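How to oil a wooden desk

Written by Janaka Sivakumar, Thursday, March 25, 2021

An oiled desk top needs a fresh coat once a year. I do mine in September, when the windows can still be left open overnight. The work takes an evening, plus a day when you can't use the desk.

You will need hard wax oil, sandpaper in 300 and 600 grit, lint-free cloths, gloves and masking tape. I use Bernelik clear satin. Tradstead make one that is a little yellower.

Step 1. Clear the desk

Shut everything down, unplug it and move it to another room. Monitors go last, lifted by the stand and never by the screen. Take a note of which cable went where.
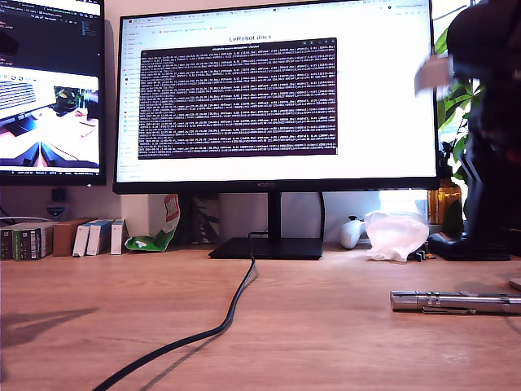
Step 2. Clean the surface

Wipe along the grain with a damp cloth and a drop of washing-up liquid. Sticky tape marks come off with white spirit. Leave the wood to dry for at least two hours.

Step 3. Sand

Go over the whole top with the 300 paper, by hand, always along the grain. Rings left by mugs need a few more passes. Finish with the 600 and wipe off the dust.
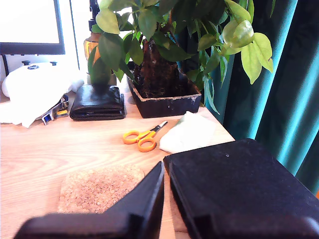 A cork coaster and orange-handled scissors on the desk.

Step 4. Oil

Stir the tin, don't shake it. Put a small amount on a cloth and rub it in thinly, working in strips from the back edge to the front. After 15 minutes wipe off whatever is still wet. Dry patches can have a second thin coat the next day.

Lay used cloths flat outdoors to dry before you bin them. Oily rags left in a heap can catch fire.

Step 5. Put things back

Wait a full day before anything light goes on, and three days for anything heavy. Stick felt pads under metal feet.

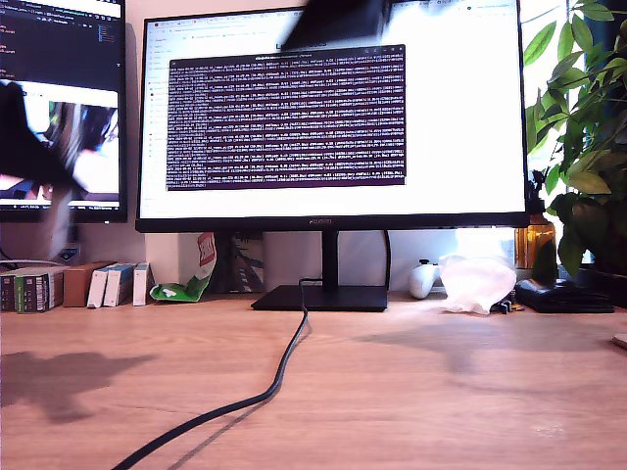

Monitor on its flat black base.

Keep water off the top for the first week. If the surface still feels tacky after that, the coat was too thick, so rub it down with a little fresh oil and wipe it dry.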